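Stationery and tools: the great basket sort

Quick one this month as I'm writing it between deliveries. Anyone who has been to the packing room lately looking for a pen will know the state of the shared drawer. Pens at the bottom, dried up. Cutter under the invoices. Tape measure gone walkabout, then back, then gone again. So we are changing how it works, from 8th March.

The new way: yellow baskets, one per table. The shopping kind with the fold down handles, slots all round. Everything small goes in the basket at the end of your turn. Basket goes back on the shelf by the Groven cupboard. Done.

What lives in each basket:

Pen
Marker
Box cutter
Tape measure
Stapler

No more than that please. No mugs, no phone chargers, no half packets of biscuits (you know who you are). Staples stay in the top drawer, a box of 700 came last week and should see us through. If you open the last strip, write it on the sheet.

A few things people have asked already.

Blades. Slide it right in before the cutter goes in the basket. Right in, not nearly in. The slots are wide enough for a blade to poke through and we have had 2 plasters' worth of that already this year. Old blades go in the tin, not the bin.

Marker caps. Push till it clicks. Leave a marker open overnight and it's finished by morning. We get through far too many.

Tape measures. Please let the tape back in slowly, the end hook has come off one and that one now reads short. It's been taken out of use, if you find it in a box somewhere don't put it back in circulation. The Wornedine parcels have to be measured properly or they come straight back to us, and it's us that pays.

Pens through the slots. Yes they can slip out if you carry the basket on its side. Carry it by both handles. Thin pens lie flat along the bottom and are fine.

Labels. There's a flat bit on the front of each basket for a label. Names of tables to go on there once we've agreed what the tables are called. Suggestions on the board so far are not all printable. Tsikata is winning, after the old shop sign.

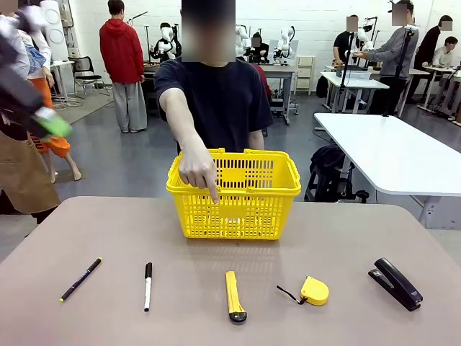 Pen, marker, cutter, tape measure, stapler. All in the yellow basket, please.

Lost and found: the long ruler is still missing, also the good scissors with the orange handles. If they are in your bag by mistake just put them back on the shelf, no questions.

Orders: order 3463 to Broltska went out with the wrong size boxes, being sorted, replacements on there way. Please check the number on the box against the number on the sheet before you tape up. Both numbers. Every time.

Spare baskets are under the stairs, 2 left. Ask before taking one home for your shoping.

Next newsletter when there's time. Bits for it in the tray by the kettle.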